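Review: Hekitz 20 Weather Alert Radio

The Hekitz 20 is a tabletop receiver intended for homes, schools and small workplaces in areas prone to severe storms. It was assessed at the Drevum municipal office over 13 days in August.

Programming by region was simple, and the unit sounded for every tornado watch and warning issued during the period. The siren is loud enough to wake a sleeper in the next room. On batteries alone the radio ran for 58 hours. The display is less satisfactory. Its grey lettering is hard to read in a dark basement, and the colour of the warning light cannot be changed. The hand crank on the competing Garrido model has no equivalent. 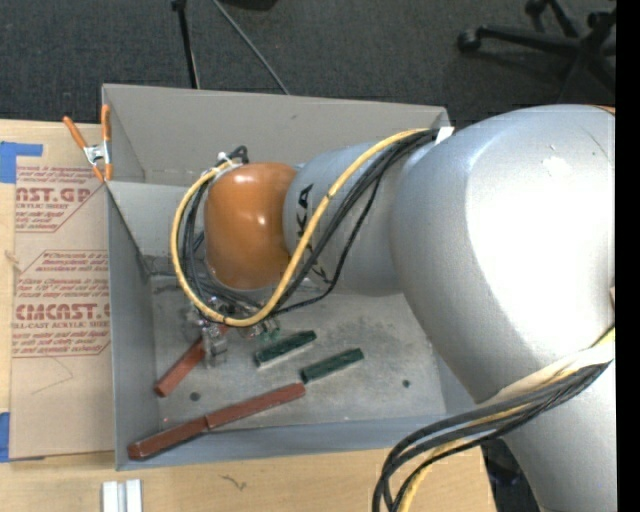 By Serpil Coşkun
April 14, 2019

The Hekitz 20 is recommended for indoor use. Households needing a portable unit should consider the Garrido.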